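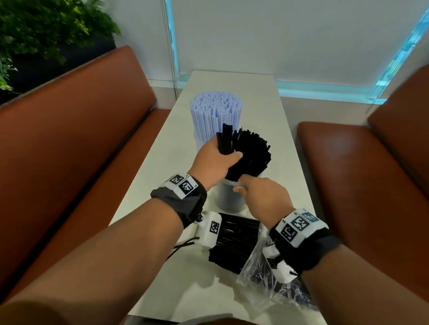
August
By Kirsty Dawber

Restocking the drinking straws is one of the small jobs that still belongs to people at Gentile, the cafe on the ground floor of the Tancombe building. The cafe's owners asked Vuvora, a local automation firm, to find out which of their side chores a machine could take over. The answer so far is not many.

Vuvora drew up a list of 19 tasks done between opening and the lunch rush, among them filling straw holders, wiping tables, folding napkins and stacking cups. Its two-armed test machine, called Cedeo, was then given each one in the company's workshop. It finished 2 of them without help: moving cups from a crate to a shelf and pushing a cart of trays to a marked spot.

Straws gave it trouble. In 100 tries at filling a container from an open bag, Cedeo got a full bundle in upright 19 times. In the rest it dropped straws, bent them or pulled the bag along with them.

"A person holds the bunch in one hand and steadies the container with the other and doesn't think about it," said Aaliyah Ouellet, who runs testing at Vuvora. "Thin plastic bags are hard for a robot. They change shape every time you touch them, and they're shiny and clear, so the cameras have a tough time with them too."

Speed is the other problem. Ouellet said a worker can fill a holder in less than a minute. Cedeo's best run took more than four, and someone had to open the bag for it first.

Gentile's manager said the cafe has no plans to buy a machine this year. Staff would like help with the trays, she said, but a robot that needs a person standing next to it does not save them any work.

Vuvora will repeat the straw and napkin tests this winter with softer fingertips on the machine's grippers. Wiping tables has been put off until the company settles on a way to keep water out of the wrist joints.

Contact the newsroom | Copyright, all rights reserved | Back to top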